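4.2 Shape, Surface, and Where Things Are Put

The inventory in Section 3 sorted the items by what people said they used them for. That grouping works well for large things such as buckets and brooms, but poorly for the small goods that gather near a sink or on a table while a room is being put in order. A sponge bought for dishes may be used on a bathtub a month later. A mitt sold for washing cars may spend its whole life on blinds. In this section we set purpose aside and look at shape and surface, and at how these two properties relate to the place an item is given.

The full inventory holds 292 items from eight households, four in Wurnosside and four in Histow. Anything longer than 500 mm was left out, which removed most mops and all of the brooms. Each item was entered once, even when it was kept in more than one place during our visits. Two of us coded the list separately and then compared entries. Where we disagreed, the item was discussed with Zoltán Fülöp, who had made the home visits, and his notes were used to settle the matter.

Outline

We coded the outline of each item as seen from its largest side. Most sponges were plain blocks. The remainder had curved outlines, and of these the peanut shape, with two rounded lobes, was the one people had most to say about. Several remarked that it could be picked up without looking. One participant in Histow kept hers standing on end beside the faucet and said that a block sponge "just falls over and stays there." Another preferred blocks for the opposite reason – they could be stacked in a drawer, and the curved ones wasted space.

The outline also affected what people called the item. Block sponges were called "the sponge" in every home. Curved ones were more likely to get a name based on shape or color, such as "the peanut" or "the yellow one." This made our interviews easier, as participants could point to a single object by name. It also meant that curved sponges were moved less often from one task to another. A named sponge seems to keep its job longer than an unnamed one, though our visits were too short to follow this over time.

Surface

Surface was coded as smooth, porous, ribbed, bristled, or looped. Looped items were the hardest to place. This group covers everything made of chenille: mitts, pads, duster covers, and some pieces that participants themselves could not assign to a product type. Chenille with thick loops looks much the same in all of these forms when it is lying on a surface. The loops spread and hide any cuff, strap, or pocket, and the item must be picked up and turned over before its type is clear. For this reason we recorded such pieces as "chenille item" unless the type had been checked by hand.

Participants made the same mistake we did. In one Wurnosside kitchen a duster cover had been stored with the floor cloths since August, and its owner had bought a second one in the meantime. In another home a chenille pad and a mitt were kept together on purpose, as a pair, although they had been bought separately.

Looped items also behave differently from sponges when they are set down. A sponge keeps its outline. A chenille piece takes on part of the outline of whatever it rests against, and its loops reach over the things next to it. In crowded storage this led people to give chenille a place at the edge, or to hang it from a hook. Three households had no fixed place for it at all.

Containers

We asked each household to show us what they used to hold small cleaning goods. The answers covered caddies, food boxes, jars, a flower pot, and several tall plastic containers of the kind sold for dry food or general storage. The tall ones were liked because they take up little table or counter space. They were disliked for the same feature, as short items sink to the bottom and are forgotten.

Opacity turned out to matter more than we had expected when planning the study. Clear containers were treated as open storage. People looked through the side, saw what they wanted, and reached in. Opaque containers were opened only when something was known to be inside. Translucent ones fell between these two. With frosted sides, a bright sponge could be made out as a patch of color, but pale items such as cream or white cloths were hard to tell apart. One participant said that she put only colored things in hers, and that the white cloths went in the basket under the sink.

Containers that narrow toward the base caused a smaller problem. Soft items pushed down into them come out bent or folded, and two participants said that they had stopped using such a container for sponges. On a table, however, the narrow base leaves a little room for things to be set close against it, and we often saw small goods collected there while a person decided what to do with them.

Table Arrangements

Items were also recorded on tables, away from their usual storage, so that shape and surface could be compared without the clutter of a cupboard. We kept the tablecloths in place. Patterned cloth is common in the homes we visited and is part of how these objects are normally seen. Pale objects on a pale cloth were slower to find for both coders, while yellow, orange, and green sponges gave no trouble on any background.

Figure 2 gives one arrangement in which the main contrasts of this section appear together. The sponge has the two-lobed outline, with the wider lobe at the bottom, and its color separates it from the white floral cloth. The chenille item is cream-colored, with thick, closely packed loops, some of which hang beside the upper part of the sponge. It was coded for surface only. The container is tall and frosted, with rounded upper corners, and it narrows toward the base, in front of which the sponge stands.

For the analysis, the sponge was entered under "curved, porous" and the chenille item under "no fixed outline, looped." The second of these categories was added after the first round of coding, when it became clear that forcing soft looped goods into an outline class gave results that changed from one placement to the next. The container was entered in the separate storage table under "tall, translucent, tapered." The same coding was applied to the Drolevum items, which came from a small shop and not from a home, and which are reported apart from the household results.

Figure 2. Yellow peanut-shaped sponge, cream-colored chenille item, and tall translucent plastic container on a round table with a white floral tablecloth. 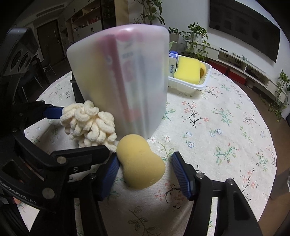 4.3 Limits of the Coding

The outline and surface codes describe items at rest. They say nothing about wear, and a sponge near the end of its use was given the same code as a new one. Weight was not recorded. The storage table depends in part on what participants chose to show us, and containers kept in garages or sheds are probably missing from it.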